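In Defense of the Bare Carpet

I've come around on carpet, the plain kind with nothing sitting on it, and I didn't expect to.

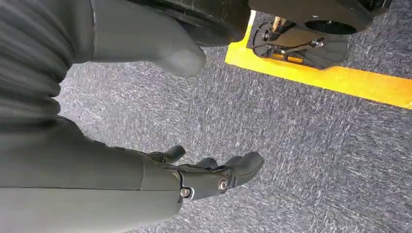 My sister thinks carpet is a sponge with good manners and says I'll be ripping mine up by October. She has hard floors all through her place in Briltilwood, and every time I visit I keep my shoes on because my feet are freezing. So we disagree!

For 13 years I treated the floor as one more shelf. Magazines, a fan, a basket of mending, the ottoman I bought at Flandeo for 38 dollars (nobody ever put their feet on it, they just walked into it). Then one weekend I hauled it all into the garage, meaning to vacuum and put everything back. I vacuumed. The rest of it is still in the garage.

What I like is how much I use the floor now. I stretch on it, I fold laundry on it, I lie down with a book and get up two hours later with a pattern pressed into my elbow. You can't do that on tile, or I can't, anyway.

Yes, it stains, and yes, I own a ridiculous number of old towels for when it does. I'd still pick it again, probably in the same color. The ottoman is free if you can haul it.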